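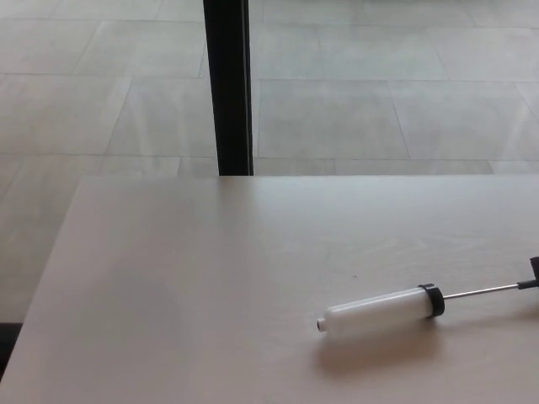 クリームをしぼる筒形の道具は、家の台所ではどこにしまっておくのがよいのでしょうか。

使う場所のそばの浅い引き出しに、ほかの道具と重ねず、横に寝かせてしまうのがよいと思います。

図1　淡い色の天板に横向きに置いた注射器形の道具

3　筒形の押し出し道具と、その置き場所

3.1　道具の形と呼び名のこと

前節までは、泡立て器やへらのように、台所にあって当たり前と思われている道具の話を長々としてきました。本節では少し趣を変えて、持っている家と持っていない家とがはっきり分かれ、持っている家でも年に何度出番があるかわからないという、筒形の押し出し道具を取り上げます。クリームをしぼるもの、生地を押し出すもの、たれを肉に入れるものなど、用途はさまざまですが、筒があり、先に細い口があり、後ろから軸で押すという基本のつくりはよく似ています。図1のように白い筒に黒い輪状の部品がつき、そこから細い銀色の軸が伸びている姿を見て、何に使う道具かをすぐに言い当てられる人は、案外少ないのではないでしょうか。

聞き取りのなかでも、この道具の呼び名はじつにまちまちでした。「しぼり器」「注射器」「クリームのあれ」「押すやつ」と、同じ家のなかでさえ呼び方が違うことがあり、母親は「しぼり出し」、子どもは「ちゅうしゃ」と呼んでいて、それでも台所では何の不便もなく通じているのだそうです。呼び名が定まらない道具は、しまい場所も定まりにくいのではないか、というのが私たちが最初に抱いた見込みで、以下に述べるとおり、この見込みは半分ほど当たり、半分ほどは外れました。

なお本節では、特定の用途に寄りかからないように、これらをまとめて「筒形の押し出し道具」、長くて読みにくいところでは単に「筒形の道具」と呼ぶことにします。袋に口金をつけて手でしぼるものは、たたんで小さくなるという点でしまい方がまるで違いますので、ここには含めていません。

3.2　聞き取りの進め方

聞き取りは、私たちが続けている台所道具の聞き書き「Jikska」の一部として、三月に行いました。お菓子づくりの教室Zuccaroと、共同で使える貸し台所Virkeviaのふたつの場所に通っている方々に、あらかじめ紙を配ってお願いをしたものです。お渡しした58世帯のうち、56世帯からお返事をいただくことができました。お忙しい時期にこれほど多くの方が、ときには欄外にまでびっしりと書き込んで返してくださったことに、まずお礼を申し上げなくてはなりません。

お尋ねしたのは、筒形の道具をお持ちかどうか、いつもどこに置いてあるか、使ったあとどこで乾かすか、そして最後に使ったのは何をつくったときだったか、ということです。そのうえで、もう少し詳しく話してもよいという6世帯には台所へお邪魔して、ふだんどおりの手順で道具を出し、使い、洗って片づけるところまでを見せていただきました。訪問はひと家庭につき40分と決めていたのですが、お茶とお菓子が出てくるとつい長居になってしまい、この決まりはあまり守れなかったことを正直に書いておきます。

中身には、どの家でも同じ練り物を使っていただきました。教室で練習用に使われているJeltineという柔らかい生地で、甘い匂いはするものの食べるためのものではなく、冷蔵庫に入れなくても固さがあまり変わらないのが取り柄です。本物のクリームでないと気分が出ないという声もあり、もっともなことだと思いましたが、家ごとの手順を見比べるには、やはり中身をそろえておきたかったのです。

3.3　出すとき、置くとき

台所へ伺ってまず気がついたのは、筒形の道具は「使っている最中の置き場所」がなかなか難しいということでした。包丁であればまな板の上、へらであればボウルの縁と、たいていの道具には作業の途中でちょっと預けておく先があります。ところが筒形の道具は、丸い胴をしていて、先には口があり、後ろには軸がついています。立てようにも立たず、ボウルに立てかければ軸のほうが重くて傾き、結局は天板の上にそのまま寝かせることになります。

寝かせ方にも家ごとの癖がありました。口を自分のほうに向ける人もいれば、壁のほうへ向ける人もいます。濡れ布巾を細くたたんで枕のように敷く家では、口の先が天板に触れないので生地がつかず、なるほどと感心いたしました。反対に、箸置きを使おうとして、低すぎてうまくいかず、笑いながら引き出しへ戻された方もありました。布巾の枕はそのお宅のおばあさまの代から続くやり方だそうで、昔はようかんを切る糸を置くときにも同じようにしていたと伺いました。こういう話は紙の質問ではまず出てこないもので、お邪魔してよかったと思うところです。

広く空いた面が手元にあるかどうかも、やはり大きいようです。筒形の道具は、軸を引いた状態ではずいぶん長くなります。流しとこんろに挟まれた狭い調理台では、置いたつもりの軸の端が隣のボウルに当たり、くるりと向きが変わってしまうことがありました。台所の調理台をあきらめて食卓に移り、新聞紙を広げてのびのびとしぼっていた家もあり、その家では子どもさんが椅子に膝立ちになって、しぼる順番を今か今かと待っていました。筒形の道具は、もしかすると調理台の道具というより食卓の道具なのかもしれない、と私たちはこのとき初めて考えたのでした。

3.4　洗って乾かすとき

片づけの話になると、とたんに皆さんの口が滑らかになります。いただいた回答用紙でも、欄外の書き込みがいちばん多かったのは洗い方についてのところでした。「出すのは楽しいけれど、洗うことを思うと出したくなくなる」と書かれた方があり、この一文は筒形の道具というものの立場をよく表しているように思われます。

分解できるものは、口をはずし、後ろの蓋をゆるめ、軸を抜いてから洗います。つなぎ目の溝には生地が残りやすく、つまようじや古い歯ブラシを添えてしまっている家もありました。油気のあるクリームを使ったあとは、先に紙でぬぐってからぬるま湯に浸けておくと楽だという助言を、別々の家から繰り返し聞いています。洗ったあとの乾かし方では、水切りかごに筒を斜めに立てる家と、布巾の上に部品を全部並べる家とに分かれました。

並べる家には、ひとつ共通した言い分があります。部品が目の前に並んでいれば足りないものがすぐにわかる、というのです。いちばん小さな口の部分は排水口のかごに落ちやすく、それでなくしてしまったという話は、苦い思い出としてたびたび語られました。ある家では口だけを茶こしに入れて洗い、茶こしごと逆さにして水を切っておられて、これは私たちの家でもさっそく真似をしています。

乾かしたあと、すぐに組み立ててしまうか、ばらばらのまましまうかも意見の分かれるところでした。組み立てておけば長くはなっても部品がなくならず、ばらしておけば場所はとらないけれど、次に使うときに順番を思い出すのがおっくうになります。お菓子づくりをよくなさる家ほど組み立ててしまっているように見えましたが、教室で教わったやり方がそのまま家に持ち帰られただけかもしれず、ここはもう少し慎重に考えたいところです。

3.5　しまい場所と、思い出しやすさ

しまい場所についてのお答えは、浅い引き出し、深い引き出しの底、吊り戸棚の箱のなか、の順に多く挙げられました。呼び名が定まらないからしまい場所も定まらないだろうという最初の見込みは、家どうしを比べるかぎりではそのとおりでした。けれども一軒の家のなかに限ってみますと、どの家でも場所はきちんと決まっていて、ご家族もそれを知っているのです。「ちゅうしゃ」と呼んでいる子どもさんも、吊り戸棚の青い缶のなかにあることをちゃんと教えてくれました。

ただ、場所を知っていることと、使おうと思いつくことは別のようです。箱に入れて吊り戸棚にしまっている家では、最後に使ったのが何のときだったか思い出せないという回答が目立ちました。浅い引き出しに寝かせている家では、ポテトサラダを詰めてしぼってみたとか、お誕生日でもないのにホットケーキに字を書いたとか、ずいぶん気軽な使い方が出てきます。引き出しを開けるたびに目に入ることが、こうした思いつきを誘っているのではないかと考えています。もちろん、よく使うから浅い引き出しにあるのだという逆の筋道も十分にありえますし、両方が少しずつ本当なのだろうという気もいたします。

貸し台所のほうでは、また違った工夫がありました。Virkeviaでは共用の道具を壁にかけるのが基本なのですが、筒形の道具にはかけるための穴がないものが多く、平たいかごに布を敷いてそこへ寝かせ、棚の目の高さに置いています。かごの縁には手書きの札がついていて、「しぼるもの」とだけ書いてあります。呼び名のまちまちな道具につける名前として、これ以上おおらかで親切なものを私たちは思いつきませんでした。

次節では、同じように出番の少ない型抜きの類を取り上げ、重ねてしまえる道具の場合に事情がどう変わるのかを見ていくことにします。

読者のコメント

うちも吊り戸棚組です。読んでから久しぶりに出してみたら、口がひとつ足りませんでした。茶こしの方法をもっと早く知りたかったです……。

布巾の枕、やってみました。少しきつめに絞った布巾のほうが転がらなくてよいようです。　1/30/25

3.4の組み立ててしまうかどうかの話ですが、完全に乾く前に組むと軸のところがにおうことがあります。乾かす時間についても聞き取りがあれば、次の稿で読ませてください。

「しぼるもの」の札、うちの台所にもつけました。家族には好評です。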